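**People underestimate how much of a repeated task they can recall, study finds**

Adults asked to predict their own memory for a routine task set the bar too low, according to a psychology study run at a research center in Warkisska. The gap was largest for tasks the participants described as boring.

The study enrolled 792 adults. Each person learned a fixed sequence of 16 steps, carried it out on several occasions over a month, and was then told there would be a recall test. Before the test, participants wrote down how many steps they expected to remember in the correct order. Most gave a number well below the one they reached.

"The prediction and the performance come from different sources," said Tin-yau Wei, who led the work. "When people predict, they search for a vivid moment. Routine tasks supply very few of those, so the estimate drops. The order of the steps is stored anyway."

Participants were split into two groups. One received a plain test: a blank sheet and a time limit. The other was first asked to stand where the task had been done and look at the work surface with the materials removed. The second group recalled more steps, but its predictions, collected before the visit, were no higher than those of the first group. A further questionnaire asked how interesting the task had been. Low interest scores went with low predictions and had no measurable link to recall itself.

The size of the error varied with age, though less than the team had expected. Participants over 60 were the least confident and showed the widest gap between forecast and result. Those under 25 were closer to the mark, mainly by scoring slightly lower on the test.

A small follow-up with 31 of the original participants took place in April. It used the same sequence without further practice. Scores had fallen, but predictions had fallen faster, and the difference between the two was wider than in the first round. Wei described the follow-up as too small to support firm claims.

Gilang Tuhumury, a memory researcher in Kekville who was not involved, said the design was sound but that the sequence was short. "Sixteen steps is manageable. I would want to see the same pattern at three times that length before applying it to job training," Tuhumury said.

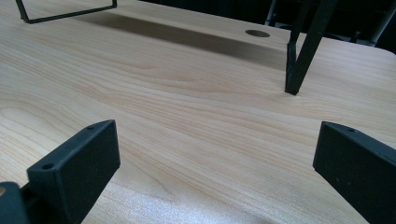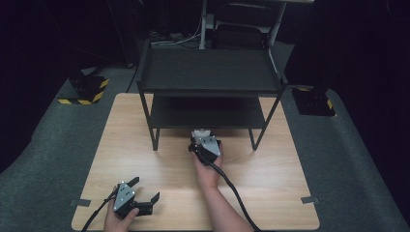
The practical use, if there is one, lies in how people prepare for a test of a familiar skill. Wei's group suggests skipping the forecast and starting with the place. In the written guidance given to participants afterward, readers are told to picture the surface first and then whatever stands on it. With a light wood-grain tabletop and black metal standing on its far side, as in both photos, the tabletop would come first and the metal second, and only then the first movement of the task. Recall of later steps is then left to follow in order - participants who tried to jump to the middle of the sequence made more errors of position, though not more omissions.

The team is now recruiting 700 people for a second study, with a longer sequence and a delay of six months between the last practice and the test.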